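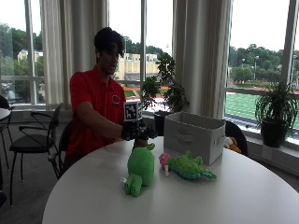
Week 2 notes: can a machine do your chores yet?

Hi all. These are my notes from the second meeting, typed up a bit fuller than what I said out loud because I ran over (again) and skipped the last section. If you missed it, read this plus chapter 1 of the Javstead reader and you'll be fine.

I started by asking everybody to name one chore they'd hand over tomorrow. Dishes won by a mile, laundry second, and one person said "finding the other sock," which I loved, and which is a much harder problem than it sounds! It's search, recognition and handling all in one go, and we'll come back to it when we do clutter.

So, are we there? My short answer is for some chores, in some rooms, if you're patient. The longer answer is most of this course.

Floors first

Floor cleaning is the one household job that machines really do take off your hands, and it's worth asking why that one. The floor is flat. The machine hardly has to pick anything up. If it misses a corner today it gets another try tomorrow and you probably won't notice. Dishwashers and washing machines are in the same family, except there we cheated and built a box around the job. You still load it and you still unload it. All the handling stayed with us, and handling is where the trouble is.

Picking up toys

I want to spend most of these notes on tidying toys, because it's the example I'll keep dragging back all term. Say there's a green stuffed crocodile on a table, a smaller pink toy squashed up against it, a little brown one sitting on top of a round green one, and a fabric bin behind them. Put everything in the bin. A four-year-old can do it (whether they will is another course).

Now try writing down what you'd have to know. Where does the crocodile stop and the pink toy start? There are two green things, so color won't save you. The brown one is perched on its neighbor, so do you take it first or grab the pair? If you pinch a plush toy, where you pinch matters a lot less than it would with a wine glass, and that's the good news. The bad news is that it squishes, so its shape in your hand isn't its shape on the table, and a long floppy one may hang down and catch on the edge of the bin. And the bin is fabric too! Push on the side and it can fold or slide off somewhere.

You do all that without a thought. Look at a hand on its way to a soft toy some time. The fingers are already getting ready for the size of it before they touch anything, and the wrist has picked its angle. That's the bit we'd love to get into a machine, and it's why people wear sensor gloves with tracking markers on them while they do perfectly dull things at a table. The marker helps a camera work out where the hand is and which way it's turned. The glove can fill in what the camera can't see, depending on what sensors are in it. We'll look at marker tracking properly in September's leftover handout, the one with the checkerboards, so dig that out if you still have it.

A question came up about whether you can copy a human hand straight onto a robot. Sort of. A robot with two flat fingers can't do what five bendy ones do, so somebody has to decide what carries over. Where the hand went, usually yes. When it closed, usually yes. Which fingers did what, often no. Sylvie Ouellet asked about force, and I gave her a mumbly answer, so let me try again: knowing where a hand is doesn't tell you how hard it's squeezing. You need touch or pressure sensing for that, or you need to guess from how the object behaves, and with plush you can get away with a pretty bad guess. With eggs, no.

The shop floor

People figured factories must be way ahead, and they are, in a narrow way. I walked you through the Clernau packing line as our case. It handles one product, in one tray, arriving in one direction, and it's been built up so that surprises don't get in. When they do get in (a crushed carton, a tray turned backward) the line stops and a person walks over. I worked on a line like that for two summers, and walking over was pretty much my whole job.

The Destov exercise in your reader is the messier one. Mixed returns, soft goods, bags inside bags. Here's the table to have in front of you when you do it:

Items in the test bin: 233
Items placed correctly with no help: up to 200
Time limit: 82 minutes

Before you decide whether that's good, ask what happened to the rest. An item left in the bin costs you almost nothing. An item in the wrong bin goes to the wrong customer. Same score on paper, very different afternoon.

Also ask who set the bin up. I get suspicious when I see a demo where everything is nicely spread out, and you should too. Watch for cuts, for sped-up video, and for somebody with a controller just out of view. None of that is cheating if they say so.

What I skipped

The Sang scale, page 14 of the reader. It sorts chores by how much a mistake costs and how much the room changes between tries. Vacuuming sits low on both. Toy tidying is low on cost and high on change, which makes it a lovely thing to practice on. Cooking for somebody with an allergy is up in the corner where I wouldn't let a machine go alone yet, and I'm not sure I'd let my brother.

For next time

Pick one chore at home and do it slowly, with one hand, wearing an oven mitt. Write down every place you got stuck and what you did about it. One page is plenty, and drawings are welcome. Then mark which of those places would be fixed by a better hand and which by a better idea of what's going on. I think you'll be surprised how the marks fall, but I'd like to see yours before I say any more.

Bring the reader. We're starting with the sock.

Questions: ask in class or use the course mailbox | Notes updated 28/12/2025 | Please don't repost without asking | Back to top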